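The One-Basket Rule, Reviewed by a Doubter

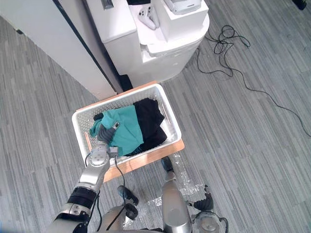

Fidel Aravena
Writes the house posts, does most of the wash

A white plastic basket with holes in the sides, a teal cloth and something black bunched up next to it. Multiply that by every room and you have my home in July.

I keep reading that the cure for laundry is a smaller basket. The theory goes that if you can only fit so much in it, you'll wash more often, and if you wash more often, you'll never face a mountain. One site I used to like (Trillholm, before it became mostly ads) called it the One-Basket Rule and promised it would take 15 minutes a day. I have my doubts about anything that takes 15 minutes a day. I already have a stretch, a language and a kitchen counter that each take 15 minutes a day, and I do none of them.

Still, I gave it 12 days. I put away the big canvas hamper and went down to a single rectangular basket. Everything went in together, darks and colors, which the rule says is fine if you wash cold.

Is it fine? Mostly. A black T-shirt and a teal towel came out of the same load looking the way they went in. The white socks I'm less sure about. They were never that white.

What I didn't believe, and still don't, is the part about folding straight out of the basket. You're supposed to lift out one thing, fold it, set it down, lift out the next. In my basket the next thing is always wrapped around the thing after it, so you pull on a corner of a towel and a sleeve comes along. I ended up dumping the lot on the bed like I always have. The bed works. It has worked for years and it never needed a rule.

The holes get a lot of praise too. Air moves through, the clothes don't get musty. Maybe at the edges. A damp towel at the bottom of a full basket smells like a damp towel whether there are holes or not, and I can report this from day four. Hang it over the shower rail first. My mother could have told you that without a website.

I'll give the board its due. A couple of readers wrote in to say they set the basket on a flat piece of wood so it doesn't sit right on the carpet, and I rolled my eyes, and then I tried it with an old shelf from the garage. It's good. Fluff and grit stay off the bottom. I wouldn't go out and buy one, and I definitely wouldn't buy the Altex laundry platform that someone linked me to, which as far as I can tell is a shelf.

So where did it leave me? I did wash more often. I also ran the machine half empty twice, so I'd like to see the water bill before anybody calls that a saving. Sheets don't fit. Beach towels don't fit. The hamper came back out on day nine for the sheets and I've stopped pretending it's going away again.

The small basket is staying in the bedroom for the everyday stuff, on its shelf. Next up is the Bilunine sock clips, which I've been asked about over and over. I expect to lose the clips before I lose the socks.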